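Kitchen Assistant (part-time), Maddocks Cookery Rooms, Woltdale

Maddocks is looking for a kitchen assistant to set up and clear away for our small-group cookery classes.

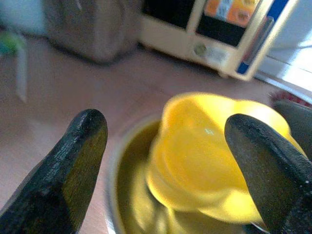 The post is for 16 hours a week over four days, with one Saturday in every month. Classes are for adults who are learning to cook for themselves, often after a long stay in hospital or a move into their first flat. Most of what they make is plain food: soup, eggs, pasta, a simple cake. You would not be teaching, but you would be in the room while people cook, and they will ask you where things are.

What the work involves

Laying out bowls, utensils and ingredients on each table before the class starts, following the sheet for that day.
Washing, drying and putting away afterwards. Metal bowls and plastic items are kept on separate shelves.
Wiping down tables and cleaning the small appliances, inside and out.
Checking the dry store and writing up the order for our supplier, Trestetti, on the day before delivery.
Washing aprons and tea towels.
Telling the class tutor about anything chipped, cracked or missing.

What we are looking for

You should be tidy, punctual and comfortable talking to people who may be slow or nervous in a kitchen. Experience in a café, school kitchen or care setting is useful but not required. A Level 2 food hygiene certificate is needed within 2 months of starting — we pay for the course and for the hours you spend on it. There is some lifting, mainly crates of crockery and sacks of flour.

Pay and hours

£9.60 an hour, paid monthly. Sessions run from 9.30 to 1.30. Holiday is pro rata, and we close for two weeks in December. The post is for one year in the first instance, with a review after three months.

Getting here

We are on the ground floor at 84 Prarniton Road, Woltdale. The 602 bus stops outside. There is no staff parking, but bicycles can be left in the yard.

How to apply

Send a CV and a short letter to Essam Belkadi at the address above, quoting reference 1351, or hand them in at the front desk. Please say in your letter which days you cannot work. The post is open from March 29, 2021 until it is filled. Interviews last half an hour and include a look round the kitchen and the store.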